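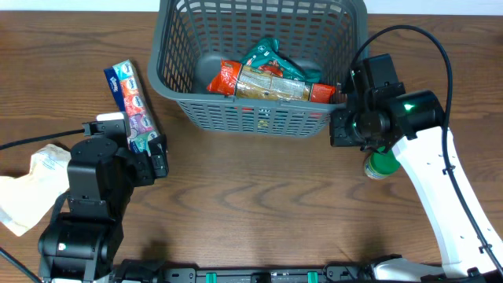
Session 6: Trade fairs and exhibitions in the laboratory sector

Handout for the module Business Events and Industry Communication
Issued Wednesday, January 3, 2018

Background

A trade fair brings makers, dealers and buyers from one industry into the same halls for a few days. In the laboratory sector most fairs have two parts: the exhibition, where firms show instruments and supplies on stands, and the conference, where papers are given. The two are often run by different bodies. The organiser rents the halls and sells floor space, while a learned society or trade association usually looks after the talks.

Fairs may be yearly or held every second year. A two-year gap suits equipment that changes slowly and costs a lot to move. Consumables and software tend to do better at yearly events.

Types of stand

Row stand: open on one side only, with neighbours to the left and right. The cheapest choice.
Corner stand: open on two sides.
End stand: open on three sides, at the end of a row.
Island stand: open on all four sides. Normally sold only above a minimum floor area.

Shell scheme means that the organiser supplies walls, carpet and a name board. With space only, the exhibitor gets a marked area of floor and builds everything else. Power, water and waste are ordered separately in both cases – check the closing dates in the exhibitor manual.

Case for discussion: Bomach

Bomach makes small centrifuges and sells mainly through dealers. It is choosing between two events.

Stirkulgate is a regional fair in one hall, open for 3 days. Most visitors are laboratory managers from nearby firms and colleges. Bomach could take a corner stand of 18 square metres on shell scheme.

Lallton is an international fair with a full conference. For the same budget Bomach would get a row stand of 6 square metres, but its dealer Sandberg has offered to share a larger stand and take up to half of the cost. Sandberg also carries two rival makes. 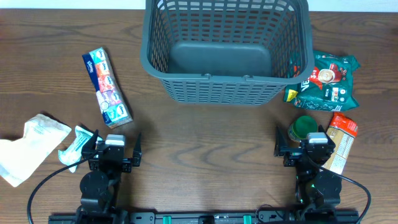
Tabletop with basket and pocket tissue packs

Points to prepare

Which event fits a firm that sells through dealers?
What should a written agreement with Sandberg cover? Think about signs, staff and who keeps the visitor contacts.
How would you measure results after the fair, and how soon?

Bring one page of notes. The floor plans given out in December are needed again.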